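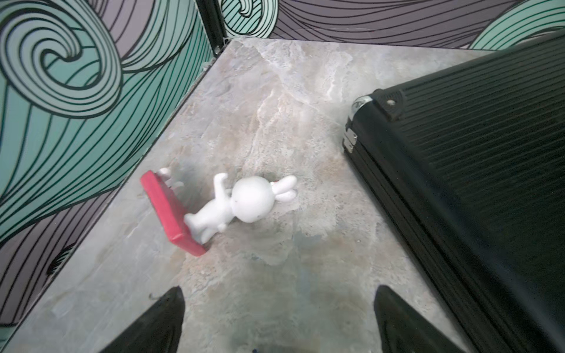
Wetmont Playroom Floor and Toy Check, July 2023

Floor clear of small items: NO. The white bunny figurine was lying on its back with its feet up against the red board. It's a dear little thing, but a glossy white toy on a pale gray floor is terribly easy to miss, so please pop it back on the shelf at closing.

Flat boards stored flat: NO. The red one was tilted up on its edge. Please lay boards down in the bottom drawer, even if you mean to come right back for them.

Large cases out of walkways: SEE NOTE. The big black ribbed case takes up a good deal of floor. I'd love to see it moved along to the Odeck closet whenever there's room.

Ears, arms and other sticking-out parts firm: not tested this time. Give them a gentle wiggle before the bunny goes out again, and have a look at the specks on its head while you're at it (a damp cloth first, please, no sprays).

Shelf brackets tight: YES, all 4.

Door stop in place: YES, and thank you to whoever found it!

Next full check: October.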